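Compline

Compline, also called Night Prayer, is the last service of the day in the Christian pattern of daily prayer known as the Divine Office or Liturgy of the Hours. It is said or sung before going to bed. In the Roman Catholic Church it is one of the hours that priests and members of many religious orders are bound to pray, and lay people are encouraged to join in it. Forms of the service are also used by Anglicans, Lutherans and others. The Eastern churches have their own version.

Contents
Name
Origins
Order of service
Psalms
The Marian antiphon
Other traditions
Music
Use at home and online
Local use: Rostthorpe and Tancombe
See also

Name

The word comes from the Latin completorium, meaning completion, because the service completes the day. Older English spellings include "complin" and "complines", and the second of these was sometimes treated as a plural in the same way as matins. The name Night Prayer became common among English-speaking Catholics after the revision of the Office that followed the Second Vatican Council. Both names are still in use. Monasteries tend to keep the older one.

Origins

Prayer at bedtime was a private custom among Christians long before there was a set service for it. Writers of the fourth century mention psalms being recited by monks before they slept, and Psalm 91 in particular was thought suitable because it speaks of "the terror of the night".

The Rule of St Benedict, written in the sixth century, gives the first clear description of Compline in the West as a full hour with its own contents. Benedict asked for three psalms, said straight through without antiphons, then a hymn, a reading, a versicle, the Kyrie and a blessing. He also directed that the monks should hear a reading together beforehand, and that after Compline no one should speak until morning except where guests had to be looked after or the abbot gave an order. This is the source of the custom called the Great Silence, which many monasteries still observe.

The service spread from the monasteries to cathedral and parish clergy during the early Middle Ages. By the later medieval period it had gained several additions, among them the canticle Nunc dimittis, which Benedict does not mention in connection with Compline, and an anthem to the Virgin Mary at the end.

Order of service

The present Roman form is short. Said without singing it usually takes less than a quarter of an hour. The parts come in this order:

Opening verse, "O God, come to our aid", with the Gloria Patri
Examination of conscience, which may be followed by an act of penitence
Hymn
One or two psalms with their antiphons
Short reading from Scripture
Responsory, "Into your hands, Lord, I commend my spirit"
Nunc dimittis, the Song of Simeon from the second chapter of Luke, with its antiphon "Save us, Lord, while we are awake"
Concluding prayer
Blessing, "May the Lord grant us a quiet night and a perfect end"
Antiphon to the Blessed Virgin Mary

The examination of conscience is a time of silence in which those present think over the day. When Compline is celebrated in common it may take the form of one of the penitential rites used at Mass. A person praying alone may keep the silence for as long or as short a time as is helpful.

The alleluia is left out after the opening verse in Lent. The responsory changes in Eastertide, and during the Easter Triduum it is replaced by other words. On Holy Saturday Compline is said only by those who do not attend the Easter Vigil.

Unlike Morning Prayer and Evening Prayer, Compline has no intercessions. No priest or deacon is needed. Where a lay person leads, the blessing is said using "us".

Psalms

Before the reforms of the twentieth century the psalms of Compline in the monastic rite were the same every night: 4, 91 and 134 (numbered 4, 90 and 133 in the Greek and Latin Bibles). This meant that they could be learned by heart and the service prayed in the dark. Communities that follow the older monastic arrangement still do this.

The Roman Breviary used a fixed set too, until the psalter was rearranged in 1911 and different psalms were given to each day. The present Roman book gives a weekly cycle. Psalm 91 is used after Second Vespers on Sundays, and Psalms 4 and 134 together on the evening before. The general instruction to the book allows the Sunday psalms to be used on any night, chiefly for the sake of those who wish to say Compline from memory.

The Marian antiphon

Four antiphons are traditionally sung at the close, each linked to a part of the year. In the older arrangement Alma Redemptoris Mater runs from Advent to Candlemas, Ave Regina caelorum from then until Holy Week, Regina caeli through Eastertide, and Salve Regina for the rest of the year. The present book is less strict, except that Regina caeli is always used in Eastertide. The short prayer Sub tuum praesidium may be used as well.

In some houses the community turns to face an image of Mary, or walks to a side chapel, while the antiphon is sung. The superior may then sprinkle the members with holy water before they leave.

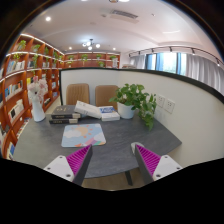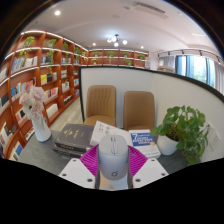

Other traditions

The first Book of Common Prayer, issued in 1549, had no separate Compline. Material from the medieval service was joined with parts of Vespers to make Evening Prayer, and for this reason the Nunc dimittis is heard at Anglican Evensong. A form of Compline was included in the Prayer Book proposed in 1928, and later Anglican books in several countries have provided one. It is often held in parish churches during Lent and Holy Week, and at the end of meetings or retreats.

Lutheran service books contain an order of Compline with a confession said between the leader and the people. Other Protestant bodies have drawn up night services on similar lines.

In the Byzantine rite the service is called Apodeipnon in Greek, meaning "after supper". There are two forms. Small Compline is used on most nights of the year. Great Compline is much longer and belongs mainly to Lent, when in the first week it is joined with the Great Canon of St Andrew of Crete.

Music

The hymn most closely tied to Compline in the West is Te lucis ante terminum, known in English as "Before the ending of the day" in the translation by J. M. Neale. It has several plainsong melodies, and the choice between them depends on the season and the rank of the day. Thomas Tallis made two settings of it. Christe, qui lux es et dies is another Compline hymn, used in Lent in the Sarum rite and elsewhere, and was set by a number of English composers including William Byrd and Robert White.

Because so much of the service stays the same, it can be sung by small groups with little practice. The psalms are normally chanted to a simple tone, either unaccompanied or with a quiet organ.

Use at home and online

Printed editions containing only Night Prayer are sold for people who do not want the full set of books. They are small enough for a bedside table and need no ribbons, as everything for a given night is on the same few pages. The same texts can be found on websites and in phone apps, many of which open at the right page for the date.

Some parishes and religious houses hold Compline by video call or stream it from the church. The usual practice is for one person to lead and one to read, with the other microphones switched off, as the small delay on the line makes it hard for people in different places to recite together. Those at home say the responses aloud where they are.

Local use: Rostthorpe and Tancombe

The parishes of Rostthorpe and Tancombe have shared a sung Compline since their choirs were joined. It takes place at 9 in the evening during Advent and Lent, in the north chapel at Rostthorpe, and does not meet in August. The chapel seats 26. The service follows the Sunday form throughout, so that the three traditional psalms are sung every time.

The booklet used there was prepared by Nusrat Weerasinghe, a former organist at Tancombe, and is known locally as the Stuleck book after the house in which the first rehearsals were held. It has 84 pages, most of them given to plainsong in modern notation. A set of 6 psalm tones at the back was adapted for voices without training, and these have also been taken up by the Jayasinghe Singers, who sing the office at Tancombe on the eve of its patronal feast.

See also

Canonical hours
Evensong
Nunc dimittis
Rule of St Benedict
Te lucis ante terminum
Vespers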